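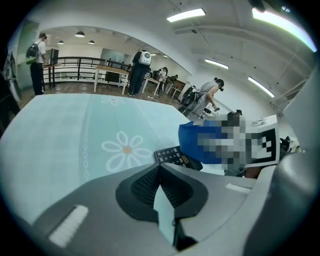

How does a robot learn to pick something up?

It copies people, over and over, until it gets the hang of it. A person does the job with a gripper held in the hand, a camera on the gripper records every move, and a computer studies all of those recordings to work out what the hand should do next.

I'm Huguette Beaulieu, and I get to do this for my job! My project is called Ninen, and I spend a lot of my day squeezing a gray gripper open and shut over a flowery tablecloth. (I like the big daisy in the middle best.)

One try at a job is called a demonstration, or a "demo" if you're in a hurry like me. I reach out, close the jaws, lift the thing, and put it down somewhere else. Then I do it again, only a bit differently. Maybe I start from higher up, or I turn the calculator sideways. If I did it the exact same way every time, the robot would get very confused the day somebody bumped the table.

You know those black-and-white squares that look like a tiny, chunky crossword? We stand one up on a card on the table. A computer can spot a square like that in a video and use it to figure out where the camera is and which way it's pointing. Pretty clever for a piece of card!

So how many demos does a robot need? That was our big question this April. We trained one robot with 202 demos and gave it 9 tries at moving a cup. It managed two. Oh dear. Then we trained it again with 1,000 demos, all from the same kind of table, and it got all 9! I may have done a little dance.

Before you get too excited, nine tries is a pretty small test, and it was only one kind of cup. Next I want to change the cup, then the tablecloth, and see what happens. My guess is that a new cup will be harder for it than a new tablecloth. What's yours?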